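Gediminas Lepik y el pan de centeno que no se vende

Quedé con él un jueves, a la hora en que Fumer, su obrador, ya ha cerrado.
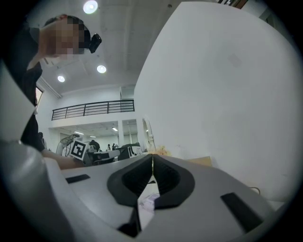 ¿Cuánto tarda en hacerse un pan de centeno? «Dos días, y el segundo es para esperar», me dice Gediminas, y me corta una rebanada tan densa que casi la mastico en silencio.

Empezó en marzo con 40 panes a la semana y una masa madre heredada de su abuela. Ahora hornea 400 — y jura que ahí se planta. «Si hago más, dejo de olerlos», me cuenta riéndose. Le pregunto por las semillas de alcaravea, que a mí me encantan (¡me comí tres rebanadas!). «Pocas, siempre pocas. Mi abuela las echaba a escondidas de mi abuelo».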